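How to clear the top of a drawer unit and keep it clear
Posted by Vilja Saarela, 11/22/20

A low cabinet next to the sofa or desk collects things faster than any other surface in the house. Tins, sweets, chargers, toys and post all end up there. The job takes less than an evening if you start with the drawers.

1. Empty the top drawer first. It is the one you will use most, so it needs to be at least half free before you touch anything else.

2. Wipe the inside with a damp cloth and leave it open to dry. Line it if you like – I cut mine from a roll of shelf paper 42 cm wide.

3. Give each drawer one kind of thing. Ours has small toys and balls in the top one, stationery below, and cables at the bottom. Anneli keeps hers the other way up, with cables at the top, and that works too.

4. Take everything off the top and sort it by drawer. Food goes back to the kitchen, even if it is only a bar of chocolate.

5. Put small round things away before the rest. They roll off a smooth top as soon as you start wiping.

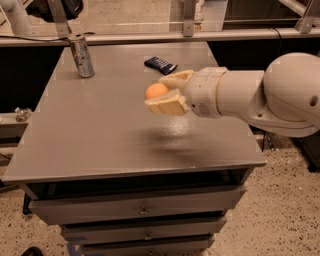
6. Wipe the top from the back edge to the front, then go over it with a dry cloth. A shiny surface shows every streak.

7. Put back 2 things at most. A lamp and a plant are plenty.

Go through the drawers again in January, when the Christmas bits have found their way in.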